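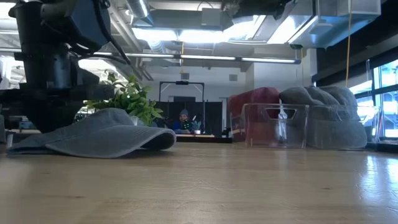

What does a student robotics club do all year if it isn't building robots that fight each other?
Mostly, we teach an arm to pick up soft stuff. Hats, stuffed cloth things, pillows, anything floppy that changes shape when you grab it.

FOR IMMEDIATE RELEASE
June 21, 2019

Gradham Robotics Club Takes Its Soft Goods Project to the Zudetley Student Automation Meet

GRADHAM - Hi, it's the club! We were told a press release has to sound like a press release, and we gave that a try, and it came out so stiff that we threw it away and I got handed the job of just telling you our news. So here goes. The Gradham Robotics Club is going to the Zudetley Student Automation Meet this summer, in the soft goods class, and we're bringing a project called Hirnitz that has eaten pretty much every free afternoon I've had since December.

If you haven't heard of Zudetley, it's a get-together for high school and college clubs who work on handling and sorting (so no arenas, no ramming, no flying sparks, sorry to my little brother). Every team gets a table, a pile of things and two clear bins, and the arm has to put the right things in the right bins. There's a class for boxes, a class for bottles and cans, and then there's soft goods, which has the fewest teams in it, and once you've tried it you understand why.

A box is a box. You find the corners, you close on the sides, you lift. A bucket hat is a whole different animal! Toss it on the table and the brim goes up on one side and down on the other, and the next time you toss it, it looks like some other hat. Our first program knew what a hat looked like sitting on a shelf and that was it. We'd drop the gray one on the table any old way and the arm would go for the spot where the crown should have been and come up with air. I can still hear the groan that went up.

So we changed the plan. Hirnitz doesn't try to figure out which way up the hat is anymore. It looks for a fold or a ridge it can pinch, makes a small test lift, checks whether the thing came along, and only then heads for the bin. It's slower and it looks kind of fussy, like someone picking lint off a sweater, but I love watching it. We ran 400 practice picks for our entry form, all logged by hand in a spiral notebook that now has soup on it.

The other thing that gave us fits was gray on gray. Our hat is gray and so is a lot of our plush practice stuff, and for weeks the program treated them as one big gray blob whenever they touched. We could have bought things in nicer colors, and two of us argued for that pretty hard (I was one of them, I admit it). We kept the gray. Now the program pays more attention to edges and shadows than to color, and our shiny tabletop made that harder too, with window light bouncing off the wood all afternoon. We do a lot of our tuning after the sun has moved over.

We have 14 members this year, and most of them had never touched an arm before they joined. You don't need to know how to code to come in. We need people who can sew, people who can label a bin, people who'll sit at the far desk and fix the lights on a board while the rest of us argue about grip force. Our club sponsor is Son, the sewing and alterations shop, and they've given us scrap fabric and stuffing all year long, plus a very patient lesson on seams that fixed a pick problem we'd been blaming on the software. Thank you, Son!

What's left before we go: the bin drop still needs work. Clear bins are rough. Hirnitz is good at getting over the rim with small things, but the bigger stuffed pieces drag on the edge and flop back out about as often as I'd like them not to. We're also trying to cut the waiting time between picks, and somebody has to write the two-page team paper, and I have a feeling I know who.

Come see us before the trip! We're holding an open afternoon at the Gradham workshop, with room for 30 visitors at a time. It's free, kids are welcome, and you can bring one soft item from home for the arm to try. Hats, socks, mittens and stuffed animals are all good. Please no yarn or anything with long strings, and please nothing you'd cry over.

Sign-ups for next year's club are open now through the Gradham front office. New members start with a short safety session, then get paired with an older member for the first few weeks, and after that you pick a project group. Ask for the soft goods group. We have the best snacks.

Press who want to visit during practice can leave a message at the same office, marked for the robotics club, and one of us will call back after class.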